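Slide 4: What the grippers cost us

Say good morning. Thank Elisa for the slot before lunch, when people are at their kindest.

Budget line said two hand-held grippers. It forgot spare finger pads, chargers, freight to Prondwood and a bed. Pause here for Finance.

Folding fleece on a fitted sheet is the whole job this quarter. Cheaper than it sounds, dearer than Ruth was told.
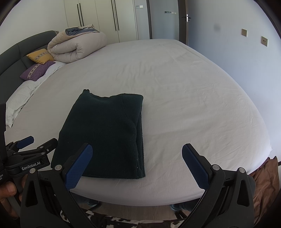
Slide 5: What to ask for in April

Quote from Grititz is good for 21 days. Ask for 10 per cent contingency, expect a lecture.

Lease the arms, buy the grippers. Yhon has the spreadsheet, all 60 rows of it. Do not open it on the projector.

Questions, then sandwiches.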